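Last updated: Friday, February 28, 2025

The Kasley library branch is changing its hours next week, and the notice on the door leaves a few things out. Short thread for anyone who uses it.

Weekday opening moves from 9 to 10. Closing stays the same. Saturday is unchanged. The city page still shows the old hours, so go by the door.

The book drop on the Dhillon Street side is open all night again. It was locked from October until this week while the wall behind it was repaired.

Holds now stay on the shelf for 10 days. If you have a hold at Fedumlow and want to pick it up at Kasley, you have to change the pickup branch before it ships. They can't move it once it's on the shelf – I asked at the desk.

The local history room is by appointment now. You book by phone. There is an online form but it only lists Fedumlow in the menu.

What's in there, if you haven't been: the Bular Mill payroll books, the old street directories, and 2,736 photos from the newspaper. Of those, 469 have been scanned and can be searched from home. The rest are in folders by year, and some of the years are wrong.

I've been using the payroll books to trace which families moved from Bular after the mill shut. It's slow work. Handwriting is decent up to the last two books, then it gets bad.
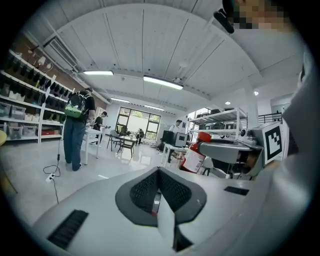
Copies are still 15 cents a page and the machine upstairs still takes coins only. You can take phone pictures of the directories for free, but ask first for the payroll books.

The bus is the other thing. The 58 stops right outside, but with the later opening, the first useful one gets you there 20 minutes early. There's a bench on the Dhillon Street side and no cover over it.

Someone asked about the meeting room. Same rules as before – library card, two hours max, no food. The sign-up sheet is at the front desk.

I'll add to this if the phone number for the history room changes. They said it might.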